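Plestetti two-arm garment cell: a buyer's review

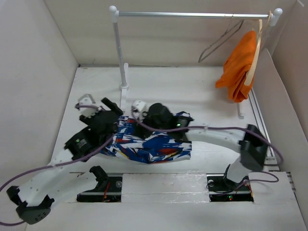
The cell with a patterned garment on the table, one hanger still free on the rail.

We budgeted for the Plestetti in February, on the strength of a brochure and a very good lunch. The arms were the easy part. Both do what the sheet promises, and reach across the table has never been a complaint.

The rest of the quote deserves slower reading. Grippers are listed separately. So is the enclosure, at a price that suggests the white panels were quarried. Trarnard wanted 743 pounds for their own rail and stand, so we bought a household clothes rack for 16 and spent the difference on spare cable, all of which has gone.

Put money aside for cabling. Each arm trails its own purple lead along the outside, and you will want longer ones, then clips, then better clips. Sperling sell a pack of 50 that fits.

Plan for clothes too. Plain T-shirts flatter any machine. Crumpled, busy prints are where you learn what you paid for, and ours took 191 attempts before I would let the finance people watch.

Grenico's rival cell is cheaper and noisier, and the manual is in a smaller font.

Good: arms, support line, green lights you can see from the kettle.
Bad: extras, delivery charge, the word "bundle".
Four stars, three if you pay list price.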